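Puvell Community Learning Programme
Interim progress report to the Wiledus Fund
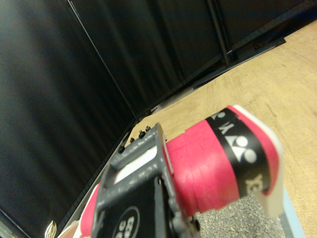 Photo: Zihan Tian / Puvell Community Learning Programme

1. Purpose of this report

This report sets out progress on the adult numeracy and reading courses supported by the Fund. It covers the period up to the end of July and should be read with the budget statement sent separately by Priya Nakamura.

2. Enrolment and attendance

The programme enrolled 265 adult learners in the period. Evening classes in Munudow filled within the first month of booking and a waiting list was opened. Daytime classes were slower to fill, particularly those starting at 9.30 am, which clashed with the school run for many parents. The start was moved to 10.15 am after the spring break and attendance has been steadier since then.

Courses now run at 5 sites. The site at Vukadinović Hall was added later than planned because the lease took longer to agree than expected. Rent for the unused weeks was not charged to the grant.

3. Teaching and materials

Anežka Tóth has led the revision of the numeracy workbook. The new edition uses wage slips, bus timetables and household bills in place of the older exercises, and 600 copies have been printed. Tutors report that learners are more willing to take this version home. The section on percentages remains difficult for many groups and will be rewritten before the next print run.

Two tutors left during the period. One post has been filled by Lilibeth Manalo, who teaches reading at beginner level. The other was readvertised in July – interviews are under way.

4. Matters for the Fund's attention

Travel costs are above budget. Learners from outlying villages have claimed more bus fares than we allowed for, and we ask the Fund to approve a transfer from the publicity line, which is underspent. No increase in the total grant is requested.

The end-of-course survey had a low rate of return. Bushra Dogar is preparing a shorter form that can be completed in class, with a spoken version for learners who are not yet confident readers.

5. Next period

Enrolment for the autumn courses will open at all sites. The revised percentages section will be tested with 2 groups in Munudow before wider use. A full account of course completions will be included in the final report.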